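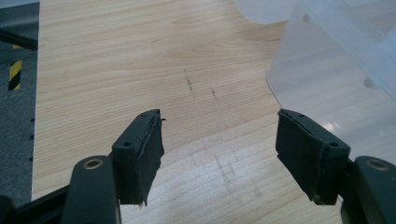
Too many evening students were dropping out before the first module was done, Aileen Umali told the open meeting, and most of them went because of the bus, not the coursework. Her remark got the longest applause of the night. It is also more or less the reason for today's announcement.

Prendby, Nov 10, 2020 – Hunwood Adult Learning will move all of its evening classes to the former Mahmoudi showroom on Station Road from January. Five minutes on foot from the trains. Seven from the bus stops, a bit more with bags.

The lease was signed last week. Ten years, with a break at five. Building work starts Monday.

The new site has room for 900 enrolled learners across the week, against 800 at the old school building on Tesetti Lane. Bookkeeping, English for work, upholstery, basic plumbing and the two language courses all move. Pottery stays where it is for now, the kiln can't be shifted before the summer and there are still talks going on about the flue.

"We had people leaving at ten to nine to catch the last 14," said Renato Abella, head of evening provision. "Class ends at half past. You miss the last part every week, you stop coming. I would of stopped too."

A survey sent out in July drew 1,353 replies from current and past learners. Travel home was the most common complaint, ahead of fees and the heating. Full results are on the Hunwood website, under Reports.

Class times change as well. Start is 6.15pm, finish 8.45pm, with a short break. Saturday morning sessions carry on as before – same rooms, same tutors – until Easter.

Fees are frozen for the spring term. Anyone already enrolled keeps their place and doesn't need to do anything. Learners who can't make the new site can ask for a refund up to 18 December, by email or at the desk.

Jérémie Chauvin, who teaches the Tuesday French group, will run the open evening in January. Date to be confirmed. Booking will be needed and numbers in each room will be limited under the rules in force at the time.

Parking: 12 spaces at the rear, blue badge holders first. Bike racks at the front, covered. The side gate is locked at 9pm so please dont leave bikes there.

Press contact: Florante Buenaventura, Hunwood Adult Learning, press desk. Calls before 4pm please. Floor plans and the timetable availble on request.

ENDS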